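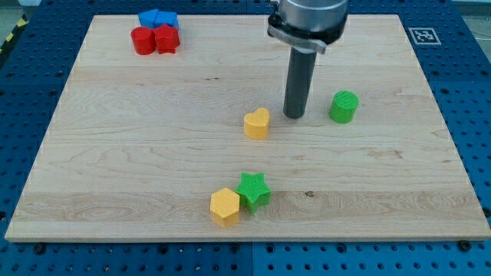 *The pushing board, with the rod close to the wood and blocks in four colors.*

# Teaching a push by remote control

Last updated 15/08/2018

Pushing blocks is my favorite first task for teaching a robot by hand. There's no grasping to worry about, the mistakes are cheap, and you'll see the arm pick up your own habits (good and bad!) within an afternoon. These are the steps I use with Flisik, our small recording program, but any remote setup that logs arm positions and video together will do.

## Set up

1. Bolt the board down. A board that creeps will spoil every recording after it.
2. Bring the rod down until the tip sits just above the wood, then save that height. I lock it so I only have to steer left, right, forward and back.
3. Set the speed limit to 7 cm per second. It feels slow for the first few minutes and then it feels lovely.
4. Scatter the blocks. Leave a few touching each other, like the red star and red cylinder at the back left, so the robot gets to learn crowded spots too.

## Record

Pick one plain sentence before you touch the controls, such as "push the yellow heart toward the green cylinder." Say it, type it, then do only that.

Come around behind the block first, with a little space to spare. Push through the middle of a side. Stars love to spin if you catch one of their points, so use short nudges and line up again between them. The hexagon is much kinder, and a great block to start on!

To split a pair like the green star and yellow hexagon, slide the rod along the place where they meet and ease one away. If you slip, keep recording and fix it. Those recoveries are gold. Nana Amegashie threw hers out last November and had to record 22 of them again.

Stop when the block gets there, lift the rod, and save.

## How many?

I train a first model at 100 recordings, moving the blocks to new places every 7. Before training, play a handful back at double speed and delete any where the sentence and the push don't match.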